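# binar-bags

Last edited 21 Apr 2026

Photos and written notes on ordinary bags being packed, emptied, hung up and put away. Most are school rucksacks and day packs, with a smaller number of totes and drawstring bags. The notes were made at two sites, Prudville and Kadov, and the spelling has been tidied but the wording left as it was.

There are 634 photos and 452 note entries. A note entry can cover more than one photo. Where a photo has no entry, the row in `notes.csv` is blank after the id.

## Layout

```
binar-bags/
 photos/
 prudville/
 kadov/
 notes.csv
 bags.csv
 terms.md
```

`bags.csv` has one row per bag: main colour, closure, number of outside pockets, strap type, and whether it stands up by itself when empty. `terms.md` is the word list used for the notes. Please read it before searching, as "strap" on its own returns far too much.

## Bags

40 bags in total. Navy and black are over-represented, as they are in any school corridor. We tried to balance this in August with a batch of lighter bags from the Palma shelf, but several were the same model in the same size and were left out.

Colour is recorded as it looks in daylight. Dark navy gave the most trouble — under the Kadov ceiling lights it was entered as black in a good many early notes. These have been corrected in `bags.csv` but not in the free text, so trust the table where the two disagree.

Bags were left with their usual wear. Frayed webbing, stiff zips and faded panels are noted under `condition`. Nothing was washed or ironed before a session.

## Surfaces

The surface matters more than we expected when we started. A bag slides on a bare table and drags on a cloth, and a loose strap is much easier to pick out on a pale background than on a dark one. The `surface` column takes one of `bare`, `cloth`, `plain_cover` or `printed_cover`.

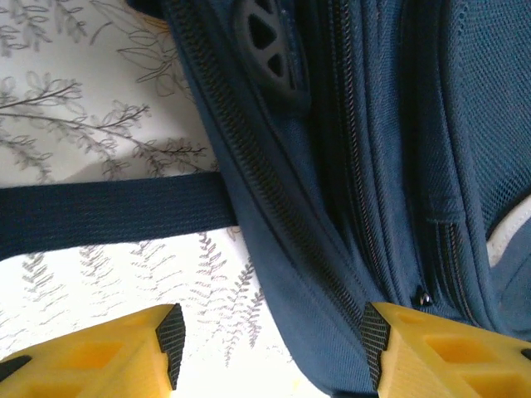
Leafy prints go under `printed_cover` whatever their colour, and so do checks and stripes. If the print is grey line drawing on white, add `grey_botanical` in the second column. Fine-leaved patterns can be mistaken for loose threads in a small thumbnail, so open the full-size file before entering anything about fraying.

Shadows from a strap or from the body of the bag are not recorded.

## Straps

Straps have their own column, `strap_state`, with these values:

- `tucked` — lying under the bag or behind it
- `flat` — lying on the surface, not twisted
- `twisted` — at least one full turn
- `hanging` — off the edge of a table, or from a hook
- `unclear` — too close or too dark to say

The padded shoulder part and the plain webbing below it are entered separately if both show. If only webbing shows, leave `padded` empty. Don't guess which side of the bag a strap belongs to from a close photo.

## Close photos

139 photos are marked `close`, meaning the bag runs out of the picture on at least one side. They are useful for fabric, webbing and zip detail, and poor for anything to do with overall shape. Leave them out if you are working on size or on how full a bag is.

## Known problems

- Two Prudville bags share the label P-7. They differ in closure, so check that column.
- Pocket counts for drawstring bags are unreliable. Some people counted the inside pocket.
- The `stands_up` value was tested on a bare table only.
- Some Kadov entries say "rucksack" and some say "backpack". No difference is meant.

## Changes

Corrections are welcome as edits to `notes.csv`, one row per change. Please keep the original wording in the `old_text` column — we still refer back to it when the colours are queried.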